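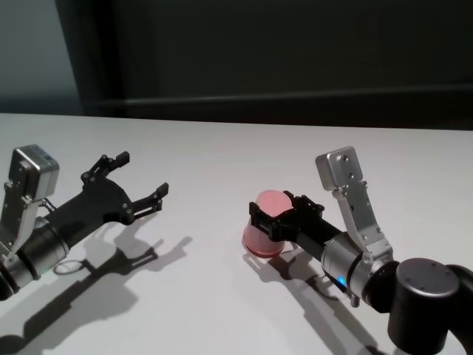
I went to hear a folk duo play in a converted feed store last month, mostly on the strength of a friend saying the chairs were good. The chairs were fine. The duo is called Dabbas, and they had driven 477 miles that day with an upright bass across the back seat, a fact we heard twice. Samira Nasrallah sings and plays guitar, Pauline Nuttall plays everything else, and between songs they tell stories of the sort my uncle used to tell, with a long middle. The drinks came in plastic, a see-through pink cup like the one in the picture up top, and I held mine through the whole first set for want of a table.

The room seats 136, and I'd guess most of those seats had a coat on them by the second song. They opened with "Kulletti," a waltz for a dog who may have been a landlord. I lost the thread somewhere in verse four. The woman beside me was in tears, so I nodded in a way I hoped looked moved.

After the break it got much better. Samira put the guitar down and did a story about her first paid gig, a ribbon cutting at a tire shop, with Pauline bowing one low note under it for what must have been six minutes. I forgot to be clever about any of it. Then they played "Ivoretti" fast and a little out of tune, and a man near the door danced with his scarf.

I bought the CD. I don't own anything that plays a CD. They're back in January, opening for a string band I've never heard of, and I've already asked for the aisle seat.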